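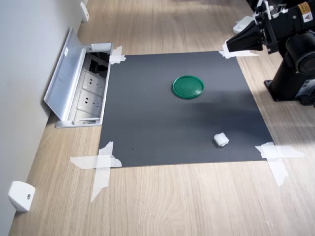

How much does it cost to hire the Skimaneo arm kit? It's 909 dollars for 14 days, and that covers the arm, the gripper, a floor mat and phone help from the Trarnen office.

I've been hearing about this one for ages, so I was pretty chuffed when Trarnen finally opened the bookings on Friday. Until now you had to buy the whole kit outright, and that put it out of reach for most of the small workshops and schools I write for (me included, I looked!). The hire version is the same gear with the same software, and you send it back when you're done.

I rang Huia Tawhiri, who looks after hires at Trarnen, and asked her what people do with it in their first week. "Tidying, nearly always," she told me. "Pick up a cloth, pick up a lid, put them where they belong. Everyone wants to start with something fancy and we talk them into a cloth." I can see why. A cloth never sits the same way from one try to the next, and a round lid lying flat doesn't give a gripper much to grab. The mat is dark grey, so light-coloured things are easy for the software to pick out, and you tape it down at the corners before you start.

Marleny Benavides at Quispe, the repair shop, had an early kit and reckons set-up took her 30 minutes, plus a fair bit longer finding a power point in the right spot. She'd like a longer lead and a thicker manual. She's booked it again for June, though!

Trarnen has kits going out from 2 depots for now, and Rudberg is handling the freight. Delivery is extra, so get a quote before you book.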